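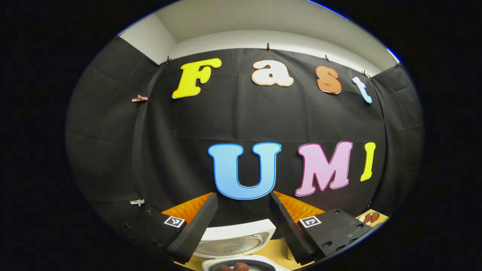

Page 51 of 157

**duggan_diy:** Following on from the black cloth question last page - I'm a big fan of clips along the top edge. Ours at the Udham hall is glued and I regret it every single time the colour needs a wash (the fold creases are there forever too, I reckon). Bubbly letters on black look terrific though!

**vineck51:** Love the bright colours, but I'd iron it first. Creases drive me mad.

> Creases drive me mad

**duggan_diy:** You can't see them from 10 steps back, mate. More fussed about the table in front. I keep my dry beans in a divided tray, lentils on their own, 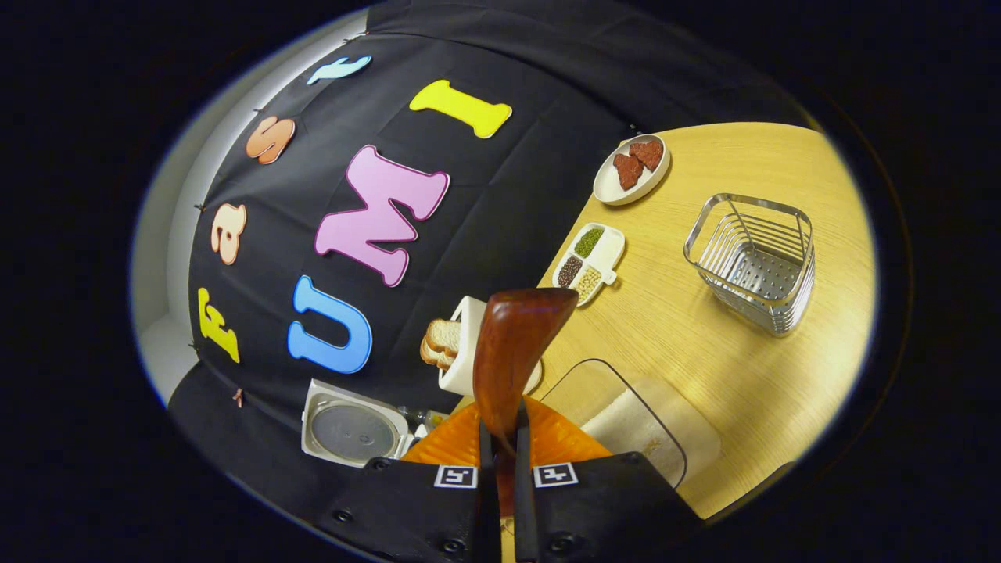 and the wire basket stays out in the open where I can reach it. Plate goes up the back near the cloth.

**prornesus:** Disagree on the plate. I'd have it at the front - it's the first thing people go for, and mine always gets knocked when it's near the backdrop.

**vineck51:** Same. Still ironing the cloth.

**duggan_diy:** Fine, iron away. Does anyone know if foam letters hold with plain pins?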